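Re: [chores] Could a machine do the wiping down yet?

Mizanur Karunaratne wrote:
> My sister says we'll all have a robot doing the dusting within 2 years.
> I'm 62 and would dearly love to believe her. Does anyone on the list
> know how far along they really are with cloths and suchlike?

Dear Mizanur, and everyone,

What a lovely question, and I'm sorry to have sat on it since January – the kitchen at Inmont had to be repainted and I lost all track of my post.

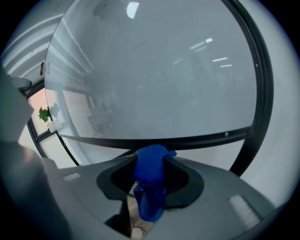
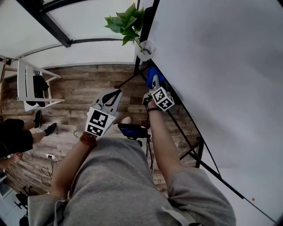 Cloth is the thing I'd ask your sister about. A mug keeps its shape wherever you put it down, bless it, but a duster never lies the same way twice, and a machine has to work out afresh where the corners have gone. Look at the blue one bunched up in the gripper, with its twisted tail hanging down, and imagine having to say which bit of it is the edge! My old colleague Paulík and I spent four winters on folding tea towels at Prakonar, and we had a good many that came out more like cabbages.

So my guess is that wiping a flat worktop will come first, and I'd be pleased to see it. Dusting a shelf full of your mother's china is another matter, and two years seems very hopeful to me. I'd keep your own duster handy for a while yet.

If anybody has tried the Bivura arm on windows or mirrors, do write in, as I'd love to hear how it manages the corners.

Warm wishes to all,
Matěj Beneš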